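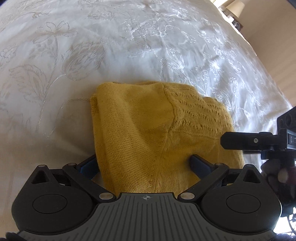
Last updated: June, 4:00 p.m.

Jaretlow Knitters Open Their Pattern Library to Everyone

The Jaretlow knitting circle is thrilled to open its pattern library to the public this month, with 2,546 patterns for sweaters, shawls, socks and baby blankets. Many came from kitchen drawers and attics all over town, and 400 of them are handwritten!

"I found my aunt's lace cardigan in there, coffee stains and all," said Iona Imrie, who sorted the collection over 18 months. "I cast on that same night." 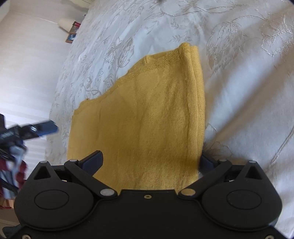
Borrowing is free – just bring a card from any Kivier County library. Members can take home four patterns at a time, and beginners are very welcome. Mi-kyung Hwang will teach a first class on eyelet stitches in the Ogilvie Room, with yarn and needles provided.

Contact: Mi-kyung Hwang, Jaretlow Pattern Library, Hidesel Street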